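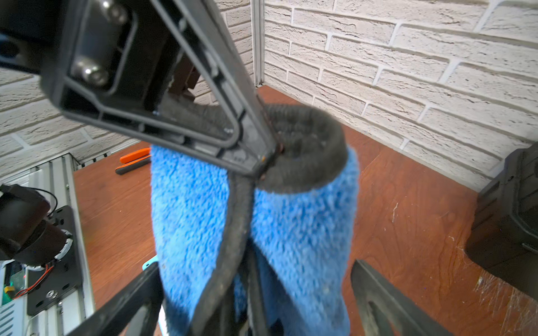
Why does a golf ball have all those little dents in it? I've been asked this by pretty much every kid who has ever come to hit balls at Trujillo, usually while they're picking at one with a fingernail, and I love the question because it sounds so easy and it kept grown-up scientists busy for years. To get to the answer we need to think about the outsides of things. Look at the blue mitt-like thing, the fluffy one with the gray ribbed cuff. If you ran your hand over fluff like that and then over a dinner plate, you could tell which was which with your eyes shut. Your fingers notice what a surface is like. Air notices too! When something flies, the air has to squeeze past it, and the surface makes a huge difference to how that goes.

So let's talk about air for a minute.

Air is stuff

It's easy to forget about air, what with it being invisible. But stick your hand out flat on a breezy day, palm to the wind, and you can feel it pushing. Now turn your hand sideways so the edge goes first. Much less push, right? Your hand is still the same hand, and the wind hasn't changed, but the air can get around it more easily.

Scientists call that push drag. Drag is the air pulling back on anything that's trying to move through it. Bikes get it, birds get it, you get it when you run (only a bit, so you can't use it as an excuse in a race). And a golf ball gets loads of it, because a golf ball goes really, really fast. A good driver shot leaves the tee quicker than the cars on a highway.

So you'd think the best ball would be a perfectly smooth one. Slippery! Shiny! Nothing for the air to grab! That's what I thought when I was a kid, and I was completely wrong.

The hole behind the ball

This is the bit I have to draw in the sand with a stick when I'm explaining it in person, so you'll have to do the drawing in your head. Or get a pencil, that's fine too.

Draw a ball flying from left to right. The air in front of it gets pushed out of the way, and it slides around the sides of the ball, top and bottom. With a smooth ball, the thin layer of air touching the surface is pretty calm, and it slides along nicely, and then about halfway around it gives up. It lets go of the ball. Behind the ball, where the air has let go, you get a big messy patch of swirls. That patch is called the wake, which is the same word we use for the churned-up water behind a boat.

The air in the wake doesn't push on the back of the ball as hard as the air in front pushes on the front. Big push in front, small push behind... so the ball slows down. The fatter the wake, the more it slows.

Now draw the same ball with dimples. The dimples stir up the thin layer of air that's right next to the ball. It gets all jumbly and full of energy (the science word is turbulent, like when a plane gets bumpy). And jumbly air hangs on longer! It stays stuck to the ball farther around the back before letting go, so the wake behind is skinnier. Skinny wake, less drag, and off she goes.

I know it sounds backward. You make the ball rougher and it goes farther. If you hit a smooth ball and a dimpled ball exactly the same way with a big club, the smooth one might only go half as far. HALF! All from some tiny dents that aren't even as deep as your fingernail is wide.

So would a really rough ball be even better?

Good thinking, but no. If you made the dimples super deep, or covered the ball in fur, the roughness itself would start dragging on the air more than it helped. Ball makers spend ages trying to get it just right, and they try out deep ones and shallow ones and wide ones and ones that aren't even round.

Most golf balls have somewhere between 300 and 500 dimples. I have one on my desk from a driving range called Skesach that has 400, and I know because I counted them with a felt-tip pen, one dot per dimple, so I wouldn't lose my place. I lost my place anyway and had to wash it and start again. If you have an old ball at home and a rainy afternoon, give it a try and see what yours has.

Spin, or why the ball goes up and up

Dimples have a second job, and I think this is the coolest part.

When you hit a golf ball properly, it spins backward. The top of the ball is turning back toward you while the whole ball is flying away from you. It does this because the face of the club is tilted, and the ball gets squashed against it for a teeny tiny moment and comes off spinning.

A spinning ball drags some air around with it, and dimples help it get a grip. With backspin, the air going over the top gets hurried along and the air going underneath gets slowed down, and what you end up with is air being thrown downward behind the ball. If the ball throws air down, the air shoves the ball up. That shove is called lift. Airplane wings get lift as well, although they don't have to spin to do it, thank goodness.

Lift is why a good drive seems to climb and hang there for ages before it drops. Without the spin and the dimples it would come down a lot sooner.

It's also why the ball curves when you don't want it to. If the ball's spin is tilted over to one side, some of that shove goes sideways too, and you get a hook or a slice. My friend Faraji Kombo has a slice so big that he aims at the parking lot and lands on the fairway. He's used to it now. He says straightening it out would mean learning the whole course again.

Who thought of it?

Golfers did, by accident! A long time ago, golf balls were little leather bags stuffed with feathers. They flew pretty well but they cost a lot and they hated the rain. Then in the 1800s people started making balls from a rubbery gum that comes out of certain trees, called gutta-percha (say it "gutta PER-cha"). You could warm it up and roll it into a ball, and it was much cheaper. And it was smooth.

The new smooth balls flew badly. They ducked and dived. But then players noticed that old ones, the ones all nicked and scratched from being whacked, flew better than the fresh ones. So people started hammering marks into new balls on purpose before they'd even been used. After that came balls with bumps all over, sort of like a blackberry, and in the early 1900s the bumps were swapped for dents, and dents worked best. We've had dimples ever since.

I like that story a lot. Somebody had a scruffy old ball and paid attention to it.

Something to try at home

You can't see air, but you can see water, and water goes around things in a lot of the same ways. Next time you're in the tub, hold your fist just under the surface and pull it slowly along. Look at the swirls behind it. Then make your hand flat and pull it along edge first. You'll see the swirly patch get much thinner, and you'll feel the difference in your arm.

Then there's the balloon test, which needs a bit more room. Blow up a balloon and throw it as hard as you can across the living room (ask first). It stops almost right away. It's so light and so big that drag beats it easily. Now roll up a pair of socks and throw those just as hard. Big difference! Weight matters as well as surface, and a golf ball is small and pretty heavy for its size, so it has a head start before the dimples do anything at all.

Please don't try any of this with a real golf ball indoors. They're very hard.

Some questions kids have sent me

Do dimples matter when you're putting? Hardly. The ball is rolling on the grass and going slowly, so the air isn't doing much. On a really short putt the edge of a dimple can touch the putter a tiny bit funny, but I miss those putts for much simpler reasons.

Are they all the same size? On some balls, yes. On lots of balls there are a few different sizes mixed together, so they fit around the ball without leaving big bare patches. It's the same problem as trying to wrap a ball in wrapping paper, and if you've ever done that you'll know it's a pain.

What happens if there's mud on the ball? It can fill in the dimples on one side, and then the air treats the two sides differently and the ball can wander off. That's one reason you see golfers wiping the ball on a towel when they're on the green, where the rules let you mark it, pick it up, and clean it.

Why don't tennis balls have dimples? They have fuzz! Fuzz makes plenty of drag and slows the ball down, and it helps the strings and the air get hold of it for spin. A bald tennis ball zips through the air faster and it's much harder to have a nice long rally with one. Baseballs have stitches, which stick up a little and mess with the air too, and that's how pitchers get their curveballs to bend. I'd like to do a whole page on stitches, so if you have a baseball question, send it in and I'll save it for that one.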